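Second life for a grey box

By Viorica Trajkovski

The street in Ukadura where old computers go is not a beautiful one. There is a tyre shop, a bakery which closes at noon, and behind them the long hall of the firm Mostano. Every Wednesday a van comes from the offices in Bekach and leaves its load at the back door. When I visited in November, the load was 70 machines, all of them towers, standing on the concrete in rows like luggage.

I wanted to know what happens to a computer after the office has finished with it. I have thrown away three in my life, and each time I had the feeling that I was throwing away something still good.

The first thing they do in the hall is to lay the tower on its side and take off the panel. After this the whole machine can be read from above, as one reads a map. The processor has its place on the green board, with the memory slots and the graphics card close by. The power supply is a heavy silver brick with a label full of small print. I had not expected that so many parts would be blue. In many office machines the colour has a meaning: where you see blue, you may press or pull, and you will not need a screwdriver.

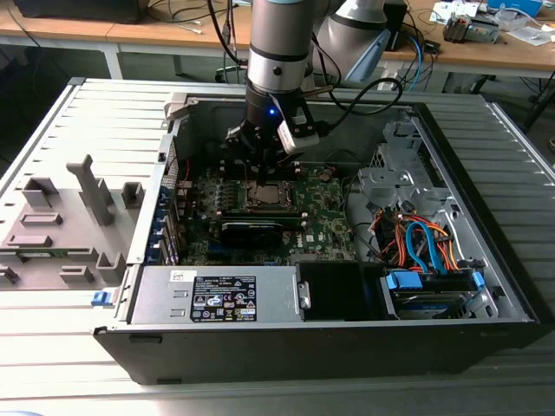

A tower on its side with the panel off. The power supply lies along the front, and the hard drive sits on blue rails.

Stojanović, the foreman, has worked with computers since the time when they were beige. He does not like it when people call his work recycling. Recycling for him is what comes at the end, when the metal goes to the metal and the plastic to the plastic. Before that there is a long list of things that can be saved, and he goes through it in a fixed order.

The hard drive is the first worry, as it may hold somebody's letters and wages. It goes out on its rails and is wiped in another room, behind a door with a lock. Then comes the memory, which is easy to test and easy to sell. The graphics card is looked at with less hope, unless it is a good one. The small round battery on the board, the same kind as in a kitchen scale, keeps the clock of the machine when the plug is out. It is cheap, and they change it in every computer that will be sold again.

The processor asks for the most patience. It sits in a square socket under a metal frame, and a long lever at the side keeps everything pressed down. You free the lever, open the frame, and lift the chip straight up. On this type the fine contacts are in the socket, not on the chip, and they bend if something touches them from the side. Stojanović showed me a board that was spoiled in this way. I looked for a long time and could not find the fault. He found it at once, with a lamp held low.

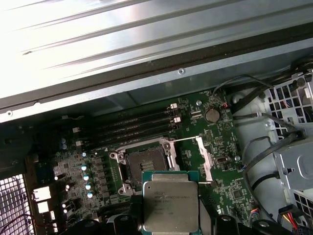

The Xeon E5-1650 v3 beside its open socket, with the lever swung to the right and the four memory slots empty.

A Xeon is a processor for workstations, the stronger machines that engineers and designers ask for. In its day it was a costly part. Now it can give some more years to a student or a small studio, and people write to Mostano from far away to ask for one. Last year the hall sold 1,322 processors and 502 complete computers. The price of a complete one begins at 42 euros, without a screen.

I asked Stojanović what I should do with the tower under my own desk, which has become slow and loud. He asked if I had ever cleaned the dust from it. I had not. He advised me to do this first, then to add memory, and to come back in two years.

I cleaned it on Sunday, on the balcony, with a soft brush. It is still slow, but I can hear the radio again.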